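Print this page
E-mail this page

Cletside Garment Care: staff meeting minutes
September 15, 2020

I'm taking minutes again, so you get them my way. Day crew and evening crew both came, plus the shop steward. We started late because the phone kept ringing.

1. Last time's minutes
Fine with everyone, once I fixed the bit about the parking spaces. Sorry, evening crew!

2. The folding project
This took up most of the hour. Management went over where we are with Prodonard. Their folding arm is due on the floor in October, on the jackets table only, and before then they want 4,000 recorded folds done by us with the hand grippers. We're at 167. (Yes, there was a groan.)

People had plenty to say. The evening crew finds puffers miserable with the gripper, because the fabric slides and you can't feel the zipper the way you can with your fingers. Day crew said it gets easier after a week or so, but wrists get sore. We agreed on no more than 2 hours of gripper work per person per shift, and it comes off your regular piece count. I asked for that last part to be written down, so I'm writing it down.
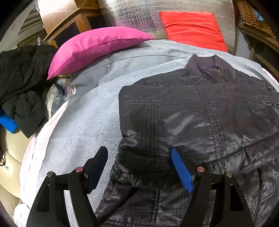

3. Jobs
The steward asked straight out whether anybody is losing hours. Management's answer: no cuts through the end of the trial, and 3 of us will be trained to run and clear the arm. What happens after the trial they couldn't say, and a few people weren't happy with that (me included). The steward wants it in a letter, and management said they'd write one.

There was a long back-and-forth about pay for the trained spots. Teshome, our sister shop, gives an extra step for running the Brolell press, so we'd like the same. Management will look at their pay sheet and come back to us.

4. Other stuff
The break room microwave is still broken. Whoever borrowed the good lint brush, please put it back on its hook.

Next meeting is in October, before the arm arrives. Bring your wrist complaints in writing if you can.

Print this page
E-mail this page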